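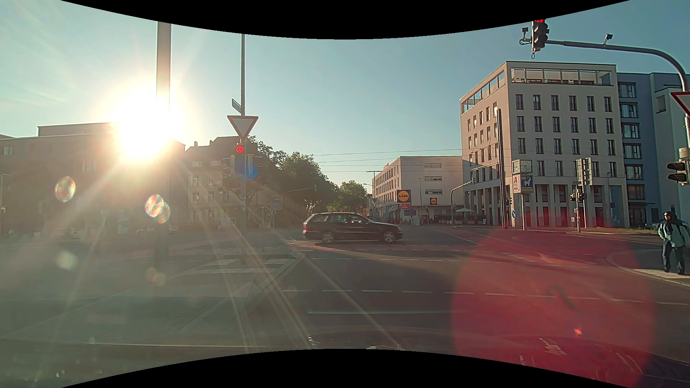 Home | Notebook | Rigs | Parts list | People

Tagged: cameras, low sun, controllers

2026-08-15

Front camera comparison, low sun. Trurum unit against the Zosetti unit, same mount position, same controller, one after the other at the big intersection by the Lidl.

Notes on flare first. With the sun low on the left we get a chain of spots across the view and one very large red disc over the road at lower right. One of the small blue ones lands on the dark signal housings on the left pole. The red left arrow above it is still easy to read, and so is the red lamp on the mast arm at upper right. The long building under the sun is mostly haze, and the two parked cars in front of it are faint. I would not trust any detection down there.

The dark wagon crossing ahead is fine, wheels and roof rail both clear.

Hood reflection is still present along the bottom edge. Black borders top and bottom are there too. Dwynwen wants to crop them before the detector. I would keep them until the calibration is redone – cropping now means two sets of numbers to keep straight.

Settings: exposure ceiling 4000 microseconds on both units, gain locked. Saved 729 pictures from the Trurum and 800 from the Zosetti. The Zosetti run has 119 with a late timestamp. Ermanno Bassi thinks it is the controller buffer and not the camera. He is swapping in the Amato controller and will repeat the run with nothing else changed.

Signal state so far: the Trurum detector output calls the mast lamp correctly more often than the arrow. The arrow score drops when a flare spot sits close to the housing. Haven't separated that by sun angle yet.

To do:
– try the short hood on the lens, check it doesn't show in the corners
– matte cloth on the dash for the reflections
– relabel the arrow lamps, Dwynwen has the list
– ask Gusiscombe for the other lens coating, they quoted September

Zosetti unit is back on the shelf, cable still on it.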